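The week the gripper would not let go

July 13, 2021

I had a plan for this month's post, and it involved graphs. Instead you are getting an account of how I lost two days to a gripper that closed when it was told to open.

Jara is the hand-held gripper I've been using at home to teach a sorting program what picking things up looks like. I squeeze the trigger, the fingers shut, and the program, which I call Masanja for reasons that made sense in April, learns from the recording. The motor that assists the squeeze runs off a driver board from Grernard. It has a cut-out that should release everything if the current stays too high for 40 milliseconds.

On the first evening I picked up a sponge, let go of the trigger, and Jara kept hold. Then it squeezed harder. I said something unhelpful and pulled the battery. The sponge recovered. My other thumb had been resting against the pad a moment earlier, which I thought about a good deal over supper.

Naturally I blamed the software. I read the trigger code line by line, found a spelling mistake in a comment, corrected it, and felt briefly useful. The fault came back on the twelfth pick. It came back on the next twelfth pick too, and I spent an hour hunting for something that counted to 12. There was nothing. That was plain coincidence, and it cost me most of a night's sleep.

The real culprit was the cable to the position sensor. It had worn through where it bends behind the trigger, so now and then the board read the fingers as wide open and helpfully shut them. The cut-out never fired because I had raised its limit in the spring, to stop it tripping on heavy things, and had not put it back. So that one is mine.

With a new cable in and the limit back where Grernard set it, I went for soft targets. The orange mesh bag with the fuzzy balls in it struck me as something that could be crushed without a letter of complaint.

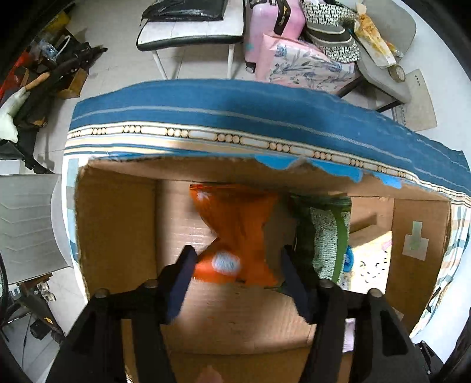

What I've changed

The cable now has a proper loop of slack and a clamp from Drarnurico, who sell them only in bags far larger than any household needs. If the sensor reading jumps further than the fingers could possibly move, the motor goes dead and stays dead until I reset it by hand. This is annoying, as it should be.

There is also a stop button on a lead, clipped to my belt. I have sat on it twice – both times it worked perfectly.

I've thrown out every recording from the bad evenings. Masanja is quite capable of learning that the correct way to put down a sponge is to strangle it, and I would rather not be the one who taught it. The graphs will have to wait until I've redone the picks.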